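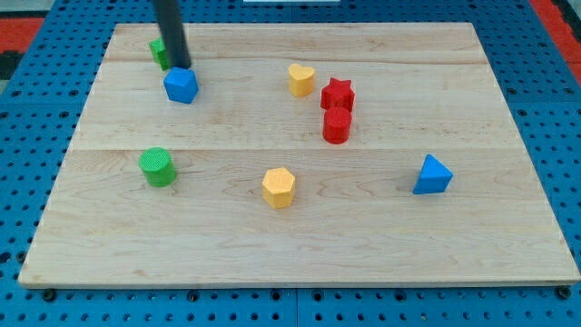
Maple-coloured board with coloured shape blocks on it. Blocks are sold separately, see lower on this page.

Driddale Play Board, large

Item no. 1126
Made in our workshop in Stestonwood

The Driddale is a flat rectangular board for sorting, building and small table games. It is the largest of the boards we make, and we first made it for a kindergarten that wanted one surface where several children can put their blocks together without pushing them off a tray. After this many parents asked for the same one for home, so now it is in the normal catalogue.

The board is glued from planks of pale wood. You will see the seams when you look along the surface, and you will also see the grain, which is fine and light and in some places makes small swirls. No two boards have the same grain. Please do not send a board back for this reason, we cannot match it to a photo or to a board you have already.

The front edge is slightly rounded by hand. We do this after the last sanding, so a little difference from one board to another is normal. A child can lean the arms on it during play and it does not press into the skin.

There is no raised rim around the board. We tried a rim on the first ones and customers told us that it was difficult to wipe the crumbs out of the corners. If you need a rim, please look at the Movdale tray, which is smaller and has one on all four sides.

Finish

The surface gets two coats of clear oil. It has a soft shine and no strong smell. You may oil it again at home once or twice in a year, with any oil which is meant for wooden toys or cutting boards. Put a thin layer, wait 42 minutes, and wipe off what is left with a dry cloth. (Azucena Mendoza, who runs our finishing room, has measured this many times and she does not accept 40.)

Cleaning

Wipe with a damp cloth and dry it at once. Do not put the board in the dishwasher and do not leave it in the sink. Pencil marks come off with a normal eraser. For felt pen you will need fine sandpaper, always in the direction of the grain, and then some oil on that place.

Keep it away from the heater. Dry winter air can make a wide board bend a little, mostly in December and after. When this happens, lay it flat with the hollow side down for a few days. Usually it comes back.

Where to use it

The board lies well on a kitchen table, a workbench, a pegboard table or a hard floor. On a thick carpet it is less steady and tall towers will fall. We can add four thin cork pads to the underside if your table scratches easily. Write "cork" in the note field when you order, there is no extra charge.

The blocks

Our shape blocks are called Tessier blocks and they are made to stand on their flat side, with the shape looking up. You can order them one by one. The colours and shapes which customers ask for most often:

Blue pentagon
Yellow heart (a soft mustard yellow, it is less bright than a lemon)
Red star
Red cylinder, with a fine pattern on the round top
Green block

Small children like to sort by colour first, and the star and the cylinder are good for this, as both are red but they feel very different in the hand. Later they begin to make pairs or rows, or to hide one block behind another and ask you which is missing. The pale wood helps here, because every colour shows clearly on it.

The points of the star are the part which gets worn first. Single blocks can be replaced at any time, also years after you bought them.

Delivery and orders

One board is packed flat between two sheets of cardboard. The board and the blocks may arrive in separate parcels. Schools and child care centres which order for several rooms can ask for a written quote, and for this we need the number of boards, your delivery address and if you want the cork pads.

We make 200 of the large boards in one batch. When a batch is sold you can still order, and your board will come from the next one. You pay only when it is ready to send.

Questions about the board can be sent through the contact form. Please write the item number in the first line.

Page updated March 13, 2020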